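Siveck Bedroom Count Records: README

Maintained by Nurhan Saraç
Last content change: March
Format: CSV, UTF-8, comma separated, header in the first row

This package holds records of homes for sale in which the number of bedrooms in the listing differs from the number found in a later survey. It was put together for people who check listing data before it goes into a pricing model. 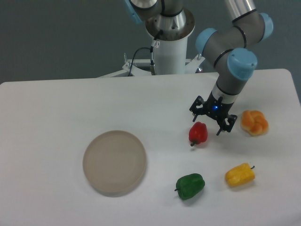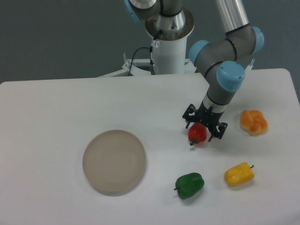
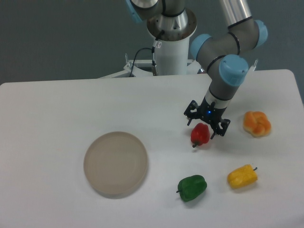
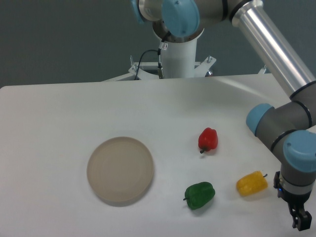 1. Contents

listings.csv: one row per home, as advertised
surveys.csv: one row per survey visit
rooms.csv: one row per room, linked to a survey visit
codes.txt: the meaning of each short code used in the three tables
CHANGES.txt: edits made between releases

The listings table has 2,740 rows. A home that was taken off the market and listed again under the same agent keeps its original row. A home listed again under a different agent gets a new row, and the two rows share a value in home_id.

2. Where the records come from

Listings were collected from two agent feeds, Turunen and Horneck. The Turunen feed gives the bedroom count as a whole number. The Horneck feed gives it as free text, so entries such as "3/4 bed" and "3 plus study" occur. The original text is kept in beds_raw. The number used for comparison is in beds_listed and is always the higher of the two when a range was given.

Survey rows were typed from paper forms. Spelling was corrected in the notes column. Nothing else in the notes was changed, apart from the removal of names and phone numbers.

3. Main fields

listings.csv

listing_id: unique key
home_id: shared by all listings of the same home
feed: T or H
beds_raw: bedroom count as received
beds_listed: bedroom count as a whole number
type: detached, attached, row, flat, other
built_band: age band of the building; see codes.txt
ask_band: asking price band; exact prices are not released

surveys.csv

survey_id: unique key
home_id: link to listings.csv
beds_found: rooms the surveyor accepted as bedrooms
reason_1, reason_2: codes for the difference, blank if none
notes: free text, may be blank

rooms.csv

survey_id: link to surveys.csv
room_no: order in which the room was entered on the form
floor: 0 is the ground floor, negative numbers are below it
area_sqft: floor area to the nearest square foot
door: Y, N, or P (opening with no door fitted)
window: Y or N
ceiling_low: Y if any part of the ceiling is below the form's limit
used_as: current use as stated by the seller

4. Reason codes

A1 Room too small
A2 Ceiling too low over most of the floor
B1 No window, or window does not open
B2 No door between the room and the stairs
B3 Room reached only through another bedroom
C1 Conversion without paperwork
C2 Paperwork present but for a different use
D1 Listing error, later fixed by the agent
X Other, see notes

There are 36 surveys with code X. Most of them concern outbuildings, and users who need only the main house can drop them. B2 and C1 often appear together on loft rooms. The order of reason_1 and reason_2 carries no meaning; the form had two boxes and surveyors filled them as they liked.

5. Selection

A home was included only if its survey took place within 90 days of the first listing date. Later surveys were left out to limit the effect of building work done in between. Homes with no survey are not in the package at all, so the share of homes with a wrong bedroom count must not be read as a rate for the wider market. Buyers who already doubt the count are more likely to order a full survey.

New homes sold by the builder are excluded. So are homes sold with a tenant in place.

6. Known problems

The window field is unreliable for rooms with roof lights. Early forms had no separate box for them, and some surveyors marked N.

Area was measured wall to wall on some forms and to the ceiling limit on others. The two methods give very different results under a sloping roof. The method was not recorded. Rows where ceiling_low is Y should be treated with care in any work that depends on floor area.

Five listings have a beds_listed value of 0. These are studio flats and the value is correct.

Horneck changed its type labels partway through collection. The old label "terrace" was mapped to row. The old label "cottage" could not be mapped and was set to other.

7. Loading

Read listing_id, home_id and survey_id as text. Several begin with a zero, and spreadsheet programs will strip it and break the links between tables. Blank cells mean "not recorded" in every column except reason_1 and reason_2.

The Grultano loader reads all three tables without extra settings, provided codes.txt is in the same folder. It stops with an error if a reason code is missing from that file.

8. Privacy

Street addresses, postal codes and seller names have been removed. Price and building age are given in bands only. Users must not try to match rows to live or archived listings.

9. Corrections

Send corrections to Nurhan Saraç with the survey_id or listing_id, the field name, the current value and the proposed value. Corrections to beds_found need a copy of the survey page. Accepted changes are entered in CHANGES.txt with the next release.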